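The Case for the Unmatched Sock
by Mervyn Ellwood

Most advice about laundry assumes that every load ends with everything folded. I stopped believing that years ago. My view is that small things, socks above all, should go into an open basket and stay there until someone wants them.
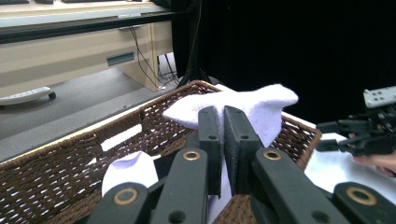
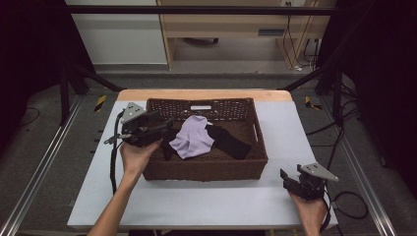
Dark brown wicker both times: a white sock at the basket in the first, lavender and black cloth inside it in the second.

A low woven basket on a table does most of what a drawer does, and it does it in plain sight. You can reach in from any side. Air gets through the weave, so a sock that came out of the dryer a little damp won't turn sour the way it would at the bottom of a plastic tub. And when the basket is full, you know it.

I kept a log for 91 days last year. I wrote down how long I spent pairing and folding socks for a household of 4, and it came to 256 minutes. That is more than four hours, spent on things that go inside shoes. Shirts are different. A shirt left in a heap has to be ironed, and ironing takes longer than folding. Towels need folding or they won't fit the shelf. A crumpled sock goes on a foot and the creases are gone.

Tyyne Miettinen, who edits the household pages at Birkett, disagrees with me. Her argument is that pairing has to happen sometime, and it is quicker to do forty socks at once than to dig for two every morning while the coffee gets cold. She is right about the digging. When I first tried the open basket I put everything in it, dark and light together, and finding a black sock among other black things before sunrise was a poor start to the day.

What fixed it was buying fewer kinds. I now own white socks of one make and black socks of one make. Any two of a color will do, and pairing is no longer a job. The children have their own basket and their own colors, and they mix them on purpose, which I have decided is their business.

Size matters more than people think. A deep hamper hides things, and whatever sinks stays down until July. Low sides are better, and a rectangular basket sits against a wall without wasting space. Get one with handle cutouts if you carry it between rooms. I would skip the lid and the cloth liner, which has to be washed too.

I will grant that a basket of loose clothes looks untidy to a visitor. Mine sits on the table by the back door and my sister moves it every time she comes. I move it back after she leaves.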